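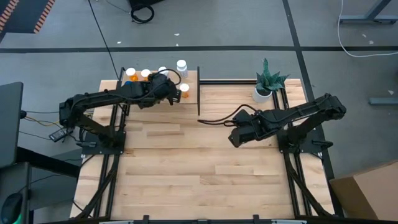
Workshop > Guides > Two-arm benches

Setting up a two-arm bench: the house rules I stick to

I've set up three of these benches now, and every time I swear I'll write the rules down before I forget them. So here they are! None of it replaces a proper risk assessment – get one done if other people will be near the arms.

Start with the floor. Tape out where people stop when the arms have power, and walk the line yourself with both arms stretched out as far as they'll go. If an elbow can swing past the side of the table, the tape goes outside the elbow.

Next, cables. Leave enough slack at the wrist for a full turn, then move each joint slowly by hand and watch for loops that could snag on a bottle or a plant leaf. I once pulled a whole tray down that way (Rupert still brings it up).

Then lay out your items. Anything you want picked goes on the platform, with room for the fingers to get between things. For pill bottles I use empties with the caps on tight, never real medicine. I like a clear patch of wood in the middle too, so a dropped bottle has somewhere to land.

Before the first run:

1. Stop button in reach, and tested today.
2. Speed at 13 percent.
3. One arm at a time until both have done the job cleanly.
4. One person calls the start, out loud.

If anything looks odd, hit stop first and talk about it after. Power off before you reach in, even for a second.

Filed under: Bench safety, Arms & grippers

Comments

Hermine Stöckli: Do you really keep it at 13 percent? We run ours at 2 for new people and it takes forever.

Joscha Wendt: The "one person calls the start" rule saved us a lot of yelling. Would add – no loose sleeves.

Evander Halliday: What tape do you use? Mine peels up within a week.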